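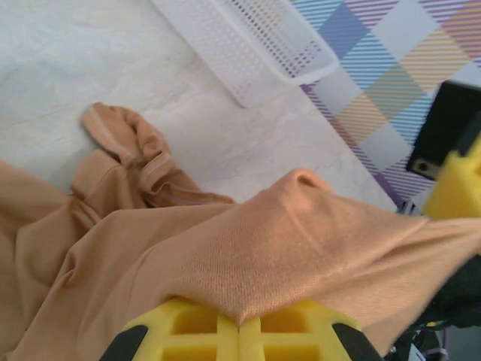 Skip to content Home Guides Files Changelog Contact

# Prolstead Garment Folding Notes

Last updated: 03/05/2020

We use cookies to remember your language setting. Accept Decline

## Summary

Prolstead is a set of written records on sorting and folding household laundry at a table. Each record covers one garment, from the time it leaves the basket to the time it is placed on a stack. The set has 800 records. It was compiled by Dorottya Vörös and is maintained by Attila Hajdu.

The records deal with light clothing: knits, T-shirts, leggings, underlayers, children's items. Coats, bedding and anything on a hanger are out of scope. Towels were in the first release and have been moved to a separate file.

## Files

- records.csv: one row per garment
- steps.csv: one row per fold, keyed to records.csv
- surfaces.csv: short codes for table surfaces and coverings
- glossary.txt: terms used in the notes column
- CHANGES.txt

All files are UTF-8 with comma separators. Text fields that contain commas are quoted. Empty cells mean "not recorded" and should not be read as "no."

## Fields in records.csv

**garment_id** Unique string. Do not sort on it; the order carries no meaning.

**type** One of: top, bottom, underlayer, sock, other.

**fabric** One of: woven, fine_knit, rib_knit, heavy_knit, mixed. Assigned by look and touch. Care labels were not consulted, so the field says nothing about fiber content.

**color** Plain color word. Tan, beige and light brown were merged into "tan" after the two people doing the coding could not agree on a boundary.

**start_state** How the garment lies before the first fold. See below.

**edge_type** Hem, cuff, elastic, raw, none_visible. Where an edge could be either an elastic band or a stitched seam, use "elastic_or_seam."

**surface** Code from surfaces.csv.

**final_fold** Thirds, halves, roll, flat, unfolded.

**notes** Free text. Spelling is as entered.

## Start states

*flat*: the whole outline can be traced and no layer is folded over another.

*loose*: ripples and overlaps are present, but most of the cloth lies against the table.

*rolled*: at least one edge has curled over itself. This is common on fine knits, where the edge tends to curl again after it is smoothed.

*balled*: no part of the outline can be traced.

A garment may be loose on one side and rolled on the other. In that case, enter the state of the larger part and put the rest in notes. Records made under the old rule (first state noticed) were corrected in April.

## Procedure followed in the records

1. Set the basket at the far side of the table. Leave the near side clear for the garment.
2. Take out one garment and lay it down without smoothing.
3. Record start_state and edge_type.
4. Find a band or seam. If one is rolled inside the cloth, lift the cloth nearby and let it open before pulling on the edge.
5. Spread the garment. For knits, lift and lower; dragging stretches the fabric out of shape.
6. Fold. Each fold gets its own row in steps.csv.
7. Move the finished item to the stack and record final_fold.

Lifting from the middle of a knit leaves a peak that has to be flattened before folding. Record this as a "tent" in the notes. A tent is not an error, and the record is kept.

If a garment needs more than 3 attempts to spread, stop and enter "unfolded." Do not delete the row.

## Surfaces

Surface matters more than expected for fine knits. On smooth coverings the lower layer slides along with the upper one, and a fold made from one side only will drift. On textile coverings the lower layer stays put, but small wrinkles in the covering carry through to the garment.

Codes in use: M (marble pattern, pale), P (plaid), W (plain white), D (dark, any), X (other). Codes refer to pattern and color only. Where two coverings meet under the work area, use both letters with the garment's side first, for example MP.

A garment lying across the join gets the code of the covering under its larger part, followed by "j."

## Known problems

- "underlayer" and "top" overlap for thin long-sleeved items. Dorottya Vörös coded most of them as underlayer; later entries lean the other way.
- The Brulo sub-list uses "band" for both elastic and ribbing. It was imported as "elastic_or_seam" throughout.
- Socks were recorded singly in some rows and as pairs in others. Filter on notes containing "pair."
- The Lazarević fold is listed in glossary.txt but has no rows in steps.csv.
- Line endings in CHANGES.txt are mixed.

## Use

The files may be copied and changed with credit to the compiler. They are meant for people writing folding instructions or planning a laundry room, and have been used for both at Zivside. Fold counts should not be treated as a measure of skill, as the start states differ too much between garments.

Send corrections to Attila Hajdu through the contact page. Include the garment_id and the field name. Corrections without a garment_id are held until the row can be found.

Get release notes by email Subscribe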